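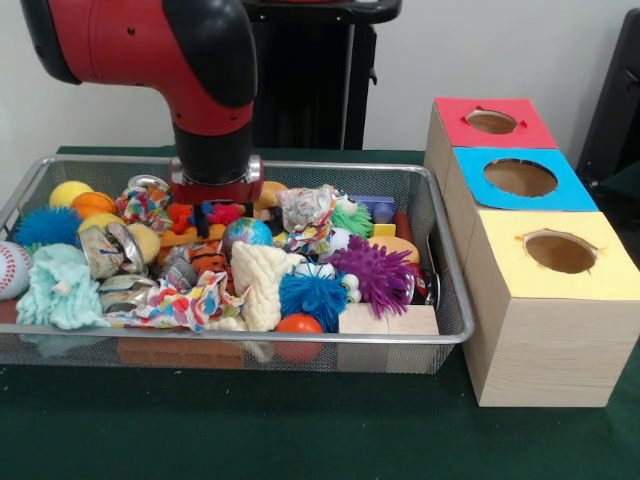

How often should a junior club replace its match basketballs? Once a season for the match balls, with last season's set moved down to training.

Forum > Basketball > Equipment and Venues

GovellGuard22
That's the rule our association has in the handbook, and I'd like to know who follows it. We run composite balls, size 6 and size 7, on a sealed timber court. By August the pebbling on ours is smooth across two or three panels and the juniors are losing the ball on the catch. We bought the Barbosa composites last time. Before that it was Bukex. I can't say I noticed a difference in wear.

pick_and_roll_dad
Depends on hours, not seasons. Our match balls get maybe two games a night and they're fine well into a second year. The training balls get flogged on the outdoor court and are gone in months. Keep a log. I retire them at 500 hours outdoors and leave indoor ones until the grip goes.

GovellGuard22
Who is logging hours on a basketball?

pick_and_roll_dad
I am. Number each ball with a paint marker next to the valve, tick a sheet at pack-up. Takes less time than arguing about it.

baseline_drift
Smooth panels are often dirt and skin oil – not wear. Wipe with a damp microfibre cloth and a drop of mild dish soap, then dry at room temperature. Don't soak them and don't leave them in a car boot in summer. I brought back most of a set of 22 that way. If the pebbling is still flat after cleaning, then replace.

zone_press_9
Disagree with soap on composite. It leaves a film if you don't rinse it off properly, and rinsing gets water into the seams. Plain water only. Soap might be all right on rubber.

baseline_drift
A drop, on a damp cloth. You wipe it again with a clean one. No seam on any of mine has lifted and I've been doing it for nine seasons. 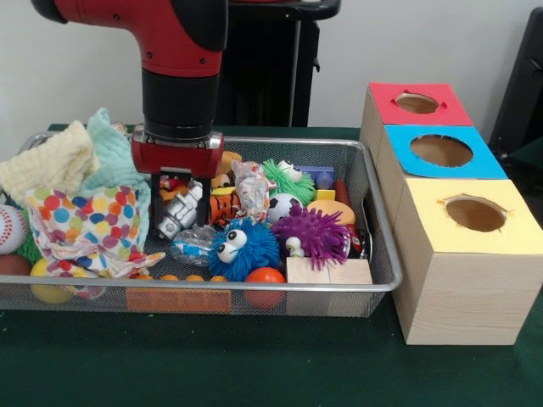
Mixed basket, soft toys and balls

zone_press_9
Fair enough, but check the pressure before you blame the cover. Half the "slippery" balls I get handed are over-inflated. They come off the hands hard and the kids fumble them. Use a gauge, follow the range printed near the valve, and moisten the needle before it goes in. Dry needles are what ruin valves.

GovellGuard22
We've only got the thumb test at Gekadier Stadium. I'll ask for a gauge. What's the drop test figure people use?

pick_and_roll_dad
Let it fall from shoulder height and it should come back to about your waist. It's only a rough check and it changes with the floor. Our second court is noticeably deader than the first, so the same ball looks flat on one and fine on the other.

corner_three_tragic
Drop test is useless for juniors' balls in my view. The size 5s we have bounce all over the place regardless. Gauge or nothing.

baseline_drift
Agree on the gauge. Also check for roundness. Spin the ball in the air and watch the seams. If they wobble, the carcass has gone and no amount of cleaning will help. Those go in the bin, or to someone's driveway.

GovellGuard22
Cleaned six tonight, water only on three and soap on three. Can't pick any difference between the two lots. Four have decent grip again and two are still slick, so those two will be replaced. The rest can see out the finals.

zone_press_9
Check the soap ones again after a week of training.

Tags: basketballs, club equipment, ball care, juniors
9 replies hidden – 2 shares
Search this forum: ball pump needle size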